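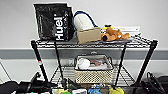

Sorting a wire shelf in one go

September - posted by Avden

Quick one. You need a wire shelf, 2 empty boxes, a damp cloth and a free evening. Mine was Wednesday.

1. Everything off. Yes, the stuffed dog too. Pile it on the floor by type - food, cables, boxes, soft stuff.

2. Wipe the wires front to back, then teh posts. Dust sits where the clips are.

3. Check it's level. If it rocks, unload first, then move the clips on all 4 posts to the same groove. Tap down with a rubber mallet.

4. Tall bags go at the ends. Huel bag on the left, top folded over tight so it doesn't flop. Opened bags get a peg.

5. Cables. Coil, tie, into a box. Don't loop them over other things, you'll pull the lot down later.

6. Small boxes at the front edge, label facing out. Plain cardboard gets a marker pen - one word is enough.

7. Soft things last, they fill gaps. Heavy stuff goes low.

Small bits fall thru the grid. Cut a piece of cardboard to fit and lay it flat. Keep the wall outlet clear if the shelf stands in front of one.

Redo it every 6 weeks or when you cant find the scissors.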